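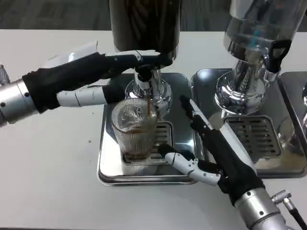
Cell 41, bench upkeep: notes for session 4
Apr 10, 2023. Notes B. Ogilvie, corrections to Finlay Pringle please

Covers daily checks on the two-arm beverage cell, plus glove changes. Wiring is in the Moffat handout, not repeated here.

Before power on
Arms parked, e-stop in. Look at the forearm screws, both sides. Any standing proud, nip up by hand, no power driver. Vlasta stripped two in October and we waited forever for parts.
Connector at the forearm: seat it, then tug the cable gently. Cable must have slack at full reach. If it goes tight on the way to the far machine, re-route before anything else.

Gloves
Fabric wears first at the base of the thumb. Swap if you see threads. Finger segments stay on, glove comes off over teh wrist. Coffee gets into the weave and goes stiff, so check the palm side too.
Log every swap. Limit is 3000 cycles, left hand was at 2308 last count.

Fingers
Bend each joint by hand, power off. Should be smooth to the end stop. Gritty = clean with a dry brush. NO oil.
Wipe tips. Sticky tip drags on the glass and the grip reading is junk.

Trays and grates
Empty and dry them, put back square. The taught positions assume the tray hasnt moved. If it has, re-teach the glass position, dont fudge the offset.
Shiny trays also confuse the camera under the overhead light. Rankin's fix is a lower exposure, saved as profile 851.

First pour
One glass, slow speed, hand on the e-stop. Watch thumb clearance at the base of the glass through the whole pour. Touching = stop, back off, re-teach.

For next time: read the Hendenus fault list, bring your own log sheet.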